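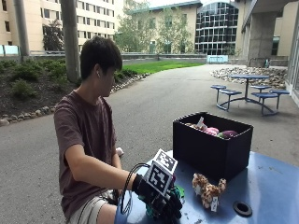
# Drodbridge Supplier Cost Tables

Home Datasets Docs Releases Contact

Search this site Go

## What this is

Drodbridge is a set of 800 cost records from small parts suppliers, each one split into the activities a supplier says it spends money on: inbound freight, storage, assembly, outbound freight, sales, service. It was put together for people who teach or study cost allocation and are tired of textbook numbers that always add up.

These don't always add up. See Known problems before you build anything on them.

## Where the numbers come from

Every record started as a form filled in by the supplier. That means the figures are what a company was willing to write down for an outsider. We checked 200 records against invoices. The other 600 we took on trust, and I would rather you didn't.

Two sources fed the set:

- `gurnico/` holds records collected through Gurnico, a parts broker. Its suppliers knew the broker would see their answers. Draw your own conclusions about the margins.
- `tekevska/` holds records from the Tekevska purchasing group. Cleaner formatting, more blanks.

## Columns

- `supplier_id`: random, stable across releases
- `activity`: one of the six listed at the top
- `cost_share`: percent of total cost, as reported
- `checked`: yes or no
- `value_score`: 1 to 20, see next section

## About value_score

I argued against including this. It is meant to show how much an activity "adds value" for the customer, and it was assigned by 2 raters reading the supplier's own comments. They never spoke to a customer. The raters often disagreed on service and sales, and we publish the average, so a 10 can mean that both of them shrugged. Please don't rank companies with it.

## Known problems

- Overhead gets dumped into assembly in a lot of the `gurnico/` rows.
- Some suppliers treat storage as free when they own the building.
- Shares can total more than 100. We left them alone.
- Rissanen's correction script fixes rounding and nothing else, whatever its release notes claim.

## Changes

4/7/25: dropped duplicate rows, added `checked`. The March files are still up but shouldn't be used.

## Contact

Seija Salminen maintains the tables. Send row numbers with any complaint.

## Comments (3)

**pk_ops**: Used the checked rows only and my class got sensible results. With the full set, not so much.

**marlow**: Why keep value_score at all if you don't believe in it?

**Seija Salminen**: Because the people who paid for the raters wanted it in. You can delete the column.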